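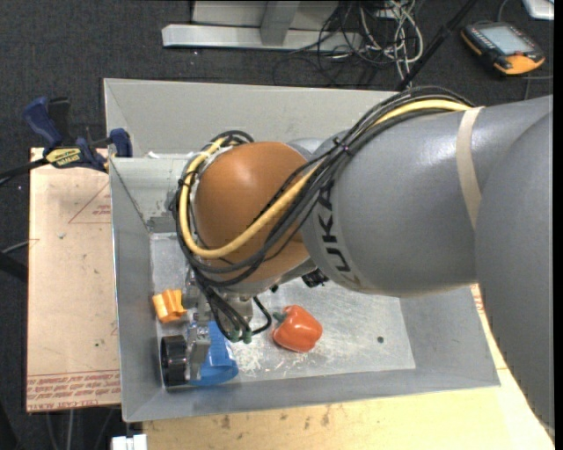
A KUKA arm working over an open bin at the Davotport cell, with a bell pepper to the right of the gripper.

Call for participants: working group on good practice for bin-picking cells

Wiron is forming a working group to write a good-practice guide for small robot cells that pick mixed objects from open bins. We are looking for people who build, program, maintain or inspect such cells. The group starts in February and is run jointly with Harahap, which handles the test program, and Ridar, which will publish the finished text.

Scope

The guide covers single-arm cells with one fixed bin and a gripper mounted at the wrist. Mobile robots and conveyor picking are out of scope. Four subjects have been agreed:

Cable and hose routing at the wrist, including strain relief, bend radius and inspection intervals.
Bin mounting and clamping, with a method for checking that the bin has not moved between runs.
Pendant handling: where it is kept, who holds it during teaching, and how handover between operators is recorded.
Object sets for acceptance testing, including soft items such as fruit and vegetables.

The current draft has 80 clauses. Some are carried over from Wiron's internal cell rules and are too specific to one site. Participants will be expected to mark these and propose wording that a shop with different equipment could follow. General safety requirements for industrial robots are already covered by published standards and by each manufacturer's manuals. The guide will refer to them and will not restate them.

What participants do

Each participant reads the draft, comments on it in writing and joins a video call every second week at 4 p.m. Calls last one hour. Between calls, participants try assigned clauses on their own cell and return a completed form. A clause that cannot be followed as written is a useful result and should be reported as such.

Those with a suitable cell may also join the comparison test. It consists of 300 pick attempts with the agreed object set, logged with cycle time, outcome and any stop. The log template is supplied. Dropped or damaged objects are recorded by type, and the bin is not tidied by hand within a block of attempts. Speed is limited to the value given in the test plan – higher speeds will be discussed in a later edition.

Who should apply

You should have at least two years of hands-on work with industrial arms, of any make. Experience in risk assessment or in writing work instructions is welcome but not required. Maintenance technicians are underrepresented in the group so far and are encouraged to apply. You must be able to read and comment on technical English.

Participants in the comparison test also need:

written permission from the cell owner
a current risk assessment for the cell
a trained second person on site during all test runs

Terms

Participants are paid a flat fee of $1000 on completion of the review. Consumables for the comparison test are reimbursed against receipts. Test data stays with the participant's employer and is published only in combined form. Names of participants are listed in the guide unless they ask to be left out.

How to apply

Send a one-page summary of your experience and a short description of your cell, if you have one, to Retno Ngau, working group secretary, at Wiron. Quote reference 3005. State whether you are applying for the review only or for the review and the comparison test. Photos of the cell are helpful – please include one of the wrist and cable routing. Applications from suppliers are accepted, limited to one person per company.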